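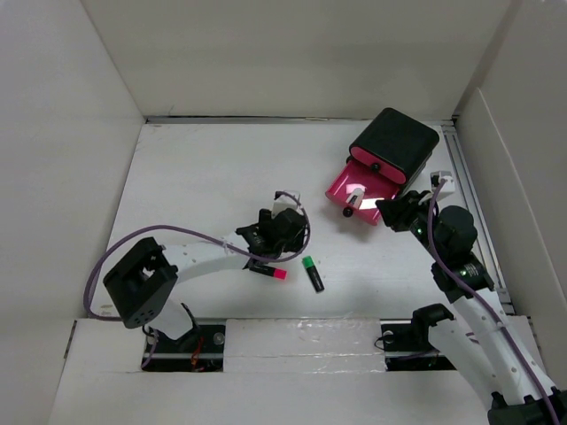
From: Nabila Yusof
To: bench-practice list
Subject: Re: [bench-practice] Draft rules for shared two-arm booths, section 5

Hi Maarten, hi all,

Thanks for sending this round. I read it on the train on Tuesday and then again with a cup of tea and a pencil, and I have more to say than I expected (sorry!).

Maarten Van Beek wrote:
> 5.1 Nothing goes on the table that isn't in the task sheet.
> 5.2 Every drawer, lid or door starts the episode fully closed.
> 5.3 Cables must be tied to the arm so that they can't reach
> the work surface.
> 5.4 An operator may stop an episode at any time without giving
> a reason.
> Comments please, especially from people who run drawer tasks.
> I'd like to stop fiddling with this before July.

5.1 is fine by me, but can we say "task sheet or layout sheet"? Our drawer task at Brirkville has two markers on the table, one with a red-pink cap and one with a green cap, over to the lower left of the drawer unit. They're on the layout sheet and not on the task sheet, and under your wording a keen new operator would be quite right to whip them off the table. I'd hate that, I like my markers.

5.2 is where I really want to argue. Our organiser has two drawers, and we run episodes that begin with the bottom one pulled well out and something small lying in it, top one shut. If the rule says everything starts closed, we lose all of those. Rizal Nasution had a go at rewording it over lunch and came up with "Every drawer, lid or door starts in the position written on the layout sheet, and the operator checks it before pressing start." I think that's much better. It also covers the people at Hulari with their hinged boxes, who I seem to remember grumbling about the same thing last time.

While we're on drawers, could there be a line about the angle of the unit? We set ours turned, with the front facing back across the table towards the lower left, and the right arm comes in beside the open drawer with its fingers pointing left. Turn the unit square and you've got a different job for the wrist altogether. I went back through 244 of our episodes and found 9 where the angle didn't match the sheet, all of them logged as good. I don't think anyone was being careless, it's just that the sheet never asked.

5.3, yes, but "can't reach" is awfully strong. Our purple cables are tied along the long links and they still make a fair loop round the wrist, and they need to, or you'd be pulling on the plug every time the joint turns. How about "tied so that the slack stays clear of the grippers through the whole range used in the task"? Kamarul Pasaribu says Quintela already do a slow sweep of both arms before the first run of the day and watch the loops as they go. Takes them five minutes. I'd happily copy that.

Could we have something on shiny things too? The inside of our drawer is glossy pink and it throws back a bright white glare right next to whatever you've put in there. I'm not asking for a ban on shiny plastic (we'd have nothing left!), just a box to tick on the sheet so whoever uses the recordings later knows to look out for it.

5.4 I love. Please don't let anyone talk you out of it. Prasetyo Purba wanted to know whether a stopped episode keeps its number or gets the number reused. We keep it, and episode 635 in our set is two seconds long and will be forever. Coseo reuse theirs, I think, so it may be worth asking them before you write anything down.

One tiny thing, section 5 says "operator" and section 2 says "driver". Same person?

I can send you our layout sheet if it's useful, it's only one side of A4 and the drawing is mine so be kind. I'm in after ten most mornings if you'd sooner ring.

Cheers,
Nabila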